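Home / Features / Small lenders find their footing as rates climb

Small lenders find their footing as rates climb

July 29, 2023

For much of the past decade, regional lenders paid little for the money they held. Deposits stayed put, rates were low and few customers asked for more. That period has ended, and the question for investors is which lenders prepared for it.

Dalwood Savings offers a useful case. In January the lender raised the rate on its one-year certificates and accepted a thinner margin in return. Deposits grew by $155 million over the next two quarters, while loan growth slowed to 7 percent. Management has said that it will not chase volume for the rest of the year.
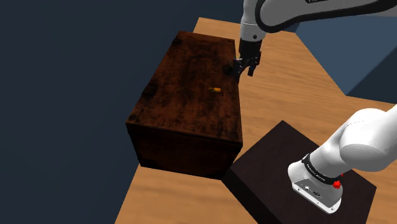

A weathered wooden chest on a light tan tabletop.

Teixeira Bancorp took the opposite course. It held its rates steady and relied on wholesale funding, which now supports 40 percent of its loan book. Earnings have held up so far – but that funding must be renewed at current prices, and most of it comes due within a year.

Yevdokiia Kobzar, who follows both lenders for the research firm Falska, favors the first approach. "A depositor who is paid fairly tends to stay," she said. "Borrowed money leaves on a schedule."

Her model portfolio holds Dalwood at a full weight and has no position in Teixeira. She intends to review both after third-quarter results are published.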